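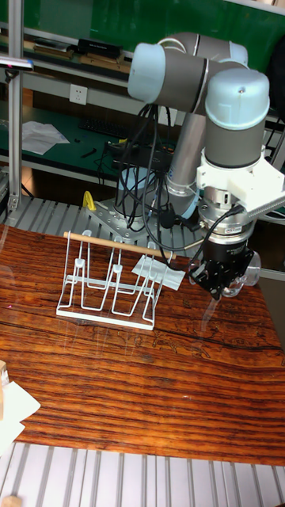
4 Operating the Driteo Cup Cell: Duties at the Bench

This section applies to the Driteo cell at the Stestthorpe site, software build 241 and later. It replaces the hand-racking instructions issued in February. Electrical installation is covered in Section 2.

4.1 What changes for bench staff

Cups are no longer racked by hand while the cell is in automatic mode. Bench staff set out the cups, start the cycle, inspect the result and clear faults. Job grade and shift length are unchanged. The hand-racking quota does not apply to any shift in which the cell is used.

Staff who have not completed the Sada induction may inspect cups but may not start or reset the cell.

4.2 Before the shift

1. Confirm that the cell is in HOLD and the arm is stationary.

2. Place the wire rack on the tabletop with its base flat. Press down on each corner. Replace the rack if it rocks.

3. Set one clear cup upright in front of the rack with the handle facing the gripper side.

Note: The pick routine closes on the handle. A cup set with the handle turned away will be reported as a missed grip.

4. Select GRIP TEST. The fingers close on the handle without lifting.

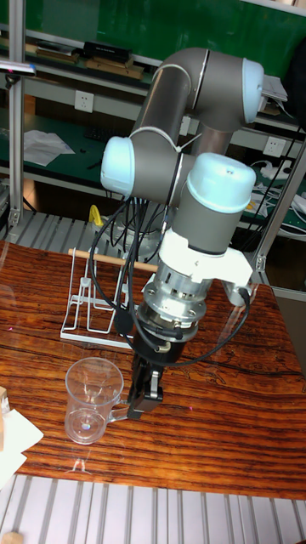
5. Check that the cup stays upright when the fingers close. If it tilts, return to HOLD and repeat step 3.

6. Select RUN and sign the shift sheet.

CAUTION: Keep hands off the tabletop in RUN. The arm can restart without warning after a pause.

4.3 Clearing a missed grip

The cell stops and shows code 174 when the fingers close without contact. This is the most common stop, and bench staff are expected to clear it without calling maintenance.

1. Press HOLD. Wait for the arm to stop.

2. Move the cup back to its mark by hand.

3. Remove your hand from the table and press RESUME.

4. If code 174 appears 2 times in a row, leave the cell in HOLD and call the Jeon service desk.

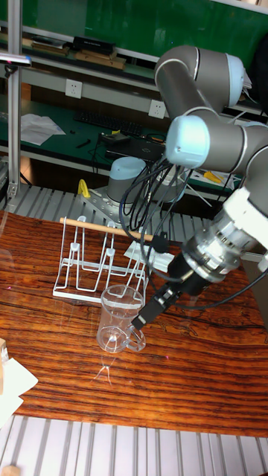
During the trial period one bench operator objected that clearing stops had been counted as idle time on the shift report, and asked for it to be logged as work. The report form was changed accordingly. Enter all stops under "Cell attendance".

4.4 Handling cups on their side

The tip routine turns a cup on its side before placement. It must be enabled separately for each shift.

1. Select TIP from the routine menu.

2. Keep the area over the rack free of cloths and hand tools.

3. Watch the first cycle from outside the marked floor line.

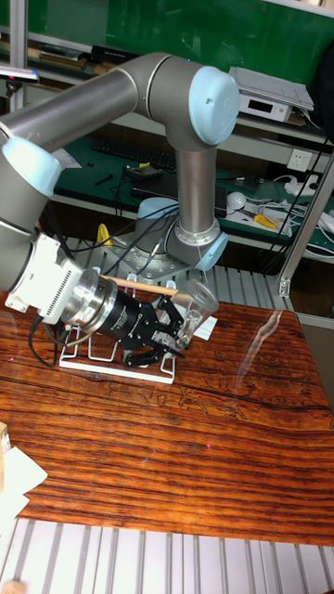
Figure 4-4. Cup held on its side by the gripper, wire rack below.

4. Inspect the first cup for scratches at the grip points. Set scratched cups aside and record them.

Note: Finger pads are replaced at 2000 cycles. Maintenance carries out the replacement; bench staff record the cycle count at the end of each shift.

4.5 Returning to hand racking

The shift lead may return the bench to hand racking at any time. Put the cell in HOLD, fit the lockout tag and note the time on the shift sheet. No further approval is needed.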